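Danai Karagiannis makes perfume in 17 milliliter bottles and hates most perfume

I was twenty minutes early and she still beat me to the door. "You're wearing something with fig in it," she said, before hello, and she was right, and I was a little embarrassed because I'd put it on specially.

Danai Karagiannis runs Kokau, a two-room perfume business above a shoe repair place, and I'd been wanting to meet her ever since a friend passed me a sample of Sevden, the one that smells like a cold church and orange peel (my description – she winced at it). It was November, the heating was off, and all the windows were open. She gave me a blanket and a cup of coffee and told me to smell the coffee first and drink it second.

She didn't grow up around any of this. Her mother wore one scent her entire life, on Easter and at weddings, and the bottle outlived two dressers. "I used to take the stopper out and just breathe, and then put it back very carefully so she wouldn't notice," Danai told me. "She always noticed. I smelled like a wedding."

She studied accounting, which she says was useful, and worked for six years in the office of a spice importer, which was more useful. That's where she started keeping the notebooks. There's a whole shelf of them now, and every trial she's ever mixed has a number. Sevden was number 452. I asked what number she's on these days and she had to go check. "1492," she called from the other room. "Oh, that's depressing. And I sell four!"

Four, yes. Four perfumes out of all those tries. I asked what happens to the rest and she laughed at me for quite a long time. Some of them go down the sink at home, some get worn by her brother, who'll wear anything, and one went into a batch of soap that her neighbors still ask about. Vusto, the green one, sat in a drawer for two years before she took it out again and decided it was finished. "I hadn't changed it. I'd changed. Or the cedar had calmed down, I don't know. Probably the cedar."

We talked a lot about waiting. She lets everything rest for weeks, and she's grumpy about anyone who judges a perfume off a paper strip in the first ten seconds. Her advice is to put it on your arm, go buy your groceries, cook dinner and then see if you still like each other. She also thinks most of us wear too much, me included. (Two sprays! I'd done two sprays!)

The part I hadn't expected was how much she worries about the bottles. Her first supplier went out of business with her deposit, and the second sent her caps that didn't fit the necks, almost 3000 of them, which she stored under her bed and eventually gave to a kindergarten for craft projects. She's now on her third and won't tell me the name in case I jinx it. Seventeen milliliters is an odd size, and she picked it because it fits in the coin pocket of her favorite jacket. She tested this on me with my own jeans. It did not fit, and she said that was the fault of the jeans.

So which perfumes does she hate? She won't name them, but she'll happily give you the categories: anything that smells like a birthday cake, anything described as "clean," and anything you can still smell in an elevator after the person has gone. What she does love is harder to get out of her. Wet rope. The inside of a violin case. A particular hand cream her aunt used that hasn't been made in decades, and that she's been trying to copy, on and off, since trial number nine.

That hand cream is the closest she has to a grand plan. The working name is Ljungberg, after the street she lived on when she first rented a place of her own, and she let me smell where it's at. I got almond, then something like warm paper, and then I got weirdly homesick for a house I've never been in. I said so. She wrote it down in the notebook, with the time next to it, 3:40, and then shook her head. "Too sad. She was a very cheerful woman. She cheated at cards."

I asked if she'd ever move somewhere bigger, take on staff, do a candle. She'd do a candle. She wouldn't do the rest, or not this year, and anyway the man downstairs gives her a good price on resoling and she walks everywhere.

When I left she sniffed the air by my shoulder one last time and told me the fig had gotten better. I've been down to one spray since.

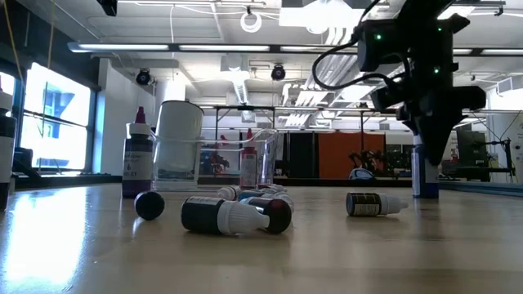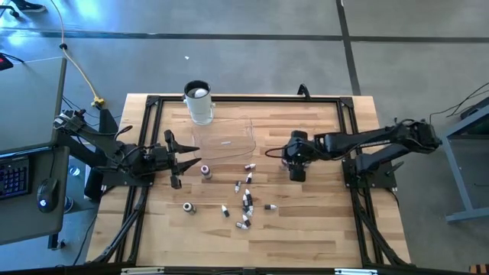 Bottles on the table, in both pictures.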